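Ticket 191: Hand opens by itself in the middle of a hold (student project, Triltau hand)
Status: open, waiting for reply from supplier

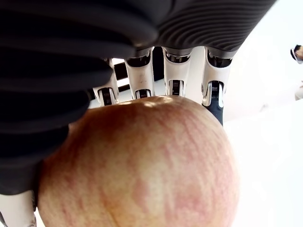 Opened by: Sugeng Latuheru, Clonberg robotics club
Priority: high
Software: Skalten control panel, version from January

Problem

We use the hand for our student project, which is to pick fruit from a table and put it in a tray without bruises. When the hand holds a heavy fruit, it opens a little after a short time, without any command from us. The thumb moves first and then the fingers follow. The panel still shows "holding" when this happens, and there is no error message in the log.

It doesn't happen with a tennis ball or with an empty paper cup. It happens with apples, and one time with a large orange.

How to repeat it

Start the control panel and choose the grasp called "round, from above". Set the force limit to 300 (this is the panel's own unit, I did not find in the manual what it means). Put the apple under the palm and press close. Wait. Do not touch the slider during the wait, because then the timer starts again and you will not see the fault.

What we tried before opening the ticket

Restarted the panel and the controller box. No change.

Changed the apple for a smaller one. The fault comes later but it still comes.

Loaded the grasp file again from the original archive, in case one of us had saved over it. The two files were the same.

Moved the power supply to a different wall socket. No change, but I write it for completeness.

Sugeng

--------
Update 1, from the support desk

Thank you for the clear report. Please answer the following when you can. Is the hold timeout in the settings page switched on or off? Does the thumb feel warm after the fault? Is the cable from the hand to the controller box the original one or an extension? Please also attach the log with the detail level set to 2. The normal level does not write the motor current, so we can't see very much in the log you sent.

--------
Update 2, Sugeng

The hold timeout is off. I checked it in the settings page and also in the text file behind it, and both say off.

The thumb is warm, yes. The fingers are not. I can keep my hand on the thumb without problem, so I would not call it hot.

The cable is an extension. The original was too short to reach the table, and the group before us bought a longer one. I asked them for the name of the shop and I am still waiting.

New log is attached, with level 2. I looked at it myself also. The current of the thumb motor climbs slowly for the whole hold and then drops to zero in one step. The finger motors stay flat until the thumb drops.

--------
Update 3, from the support desk

A slow climb and a hard drop looks like the current protection on the thumb. It should write a warning to the panel, and it is a separate fault that it does not. We have opened a ticket for this with the developers.

Please run the same test with the original short cable and move the table closer if you need to. If the fault is the same, lower the force limit in small steps until the hand can keep the apple, and write down the value.

--------
Update 4, 11th November, Sugeng

We did the test with the short cable. We had to put the controller box on a chair, but it reached. The fault is still there, so I think we can leave out the cable.

Then we lowered the force limit. At the lower values the hold is longer, but the apple begins to turn under the fingers when the arm lifts it – for our project this is not good, because it lands in the tray on its side and rolls.

One more thing, maybe important. Ong from our group noticed that the thumb is asked to do too much in this grasp. When he changed the thumb angle by hand in the grasp file, so that it sits lower on the apple, the current climbed more slowly. We did only two runs like this and I don't want to promise anything. The changed file is attached under a new name, please do not mix it with the original.

Questions from our side:
Can the protection limit for the thumb be changed by the user, or only by you?
Is it safe for the motor if we continue to test with the changed file?

Until you answer we will practice with the tennis ball.

--------
Update 5, from the support desk

The limit can't be changed from the panel. You may continue with the changed file if you let the thumb cool down between runs. We have sent your log and both grasp files to Triltau, and the ticket stays open until they reply.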